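Friday, bench 2, Derholm workshop

Spent most of the evening on the arm again, and I'm happier with it than I've been since we bolted it down. The new firmware from the Divow board is on, and the wrist joint finally homes without that little shudder at the end. It came to rest at 1,555 counts, and I've written that on the tape on the base so whoever has the bench next won't have to hunt for it. I did try the speed limit at 4,000 for a while, but the whole table hummed, so it's back where it was.

The plates are out for the sorting job - white, yellow and light blue, one block on each. I'd like to keep it to the easy version until the approach is solid: come in from above with the fingers wide open, stop, look, and only then go down.

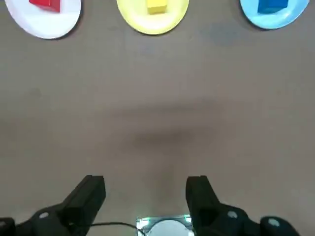

I still want to sort out the lighting before we teach it anything serious. The arm throws a soft shadow right where the fingers are headed, and I suspect the color check is going to be fussy about that. There's a clip lamp in the Koster cabinet that might do, if someone hasn't taken it home.

Jobs left over: tie down the thin cable near the left bracket, print 2 spare finger pads, and run 5 slow approaches to each plate with the log on. The Stestton grease is nearly gone too, so please don't be generous with it!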